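Jollik handheld steamer: two months in

Posted by Mitali Thambiah, Jan 17, 2021

I have hated ironing since I was about tall enough to see over the board. My mother did pillowcases. My mother did dish towels! I do none of that, and for years my whole system was hanging things in the bathroom while I showered and hoping for the best. So when my old iron started leaving rusty little dribbles on my shirts I decided I was done with irons altogether and bought the Jollik steamer instead, for $87, which felt like a lot of money for a kettle with a handle.

I went back and forth between this one and the Šimkus, which is cheaper and a lot cuter (it comes in a sort of butter yellow) but has a tank so tiny you'd be running to the sink after every sleeve. My friend Gwenllian has the Šimkus and likes it fine, but she mostly does scarves. I have a husband in dress shirts and two boys in school pants, so tank size won.

It came in a plain box with a heat glove, a clip-on brush, a crease clamp and a measuring cup. The instructions are on one sheet folded so many times it won't lie flat again. Setup is nothing. You fill the tank to the line, click it in, press the button and wait for the light to stop blinking. That takes less time than it takes me to find hangers.

Cotton shirts first, since those are what most people want to know about. It's good, and it isn't iron good. The body of a shirt comes out smooth in a couple of passes, sleeves too if you hold the cuff and pull down a little. Collars and button plackets are where it struggles. You can get them decent but they'll never have that flat, sharp look, and if you need that look for work then keep your iron.

Knits and anything drapey are a dream. I did a jersey dress that had been balled up in a suitcase since before Thanksgiving and it was wearable before my coffee got cold. 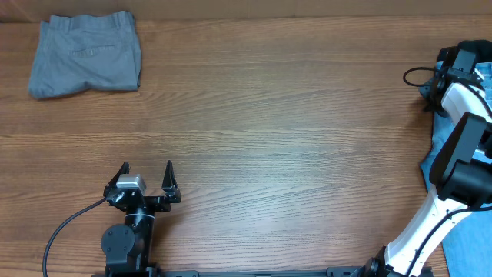 Pants are where I expected to be let down and I wasn't. The crease clamp looks like a toy, a flimsy hinged thing that snaps over the head, but you run it down the front of the leg and you do get a line. Go slowly. My first try I went too fast and wandered off course at the knee, and then I had two creases, and getting rid of the wrong one took longer than making it. Now I clip the hems together on the hanger so the legs hang straight, and that helps a ton. Let them hang a few minutes before you fold them too, or the damp bits just wrinkle right back up in the drawer. Ask me how I know.

Linen, forget it. Wool is lovely, and it freshened up my winter coat enough that I skipped the dry cleaner in December.

The one real problem I had was spitting. If you tip the head down below the level of the handle it coughs out hot water, and I got a nice big splotch on a silk blouse (it dried without a mark, but my heart stopped). I wrote to Hatdale, the shop I ordered from, and a very patient man named Alcides Cavalcanti wrote back telling me to run it for a minute pointed into the sink before touching any fabric, and not to fill past the line. I had been filling past the line. It has hardly spat since, though I still do silk inside out.

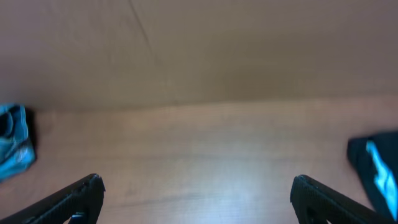

Noise, cord and other small stuff

It hums, then it hisses. You can talk over it but you'll miss bits of your podcast. The cord is long enough that I can reach the closet door from the outlet behind the bed, and it swivels at the handle, which I didn't care about until I borrowed my sister's Pukton and spent the whole time untangling myself.

It's heavy when the tank is full. After 5 shirts my wrist wants a break — I've started switching hands, badly. If you have any kind of joint trouble I'd look at one of the upright kinds with a hose.

The brush attachment I used once. The heat glove is one size, and that size is enormous, but wear it anyway when you're pulling a sleeve tight.

We have hard water here and I've been using the plain filtered stuff from the fridge. No white flakes so far. The sheet says to descale with vinegar every few months and I'll come back and add a note when I've done it.

Would I buy it again? Yes, for the pants and the dresses, and I'd wait for a sale. I did keep the old iron in the end, rusty dribbles and all, for sewing projects and for when my mother visits.

My rating: 4 out of 5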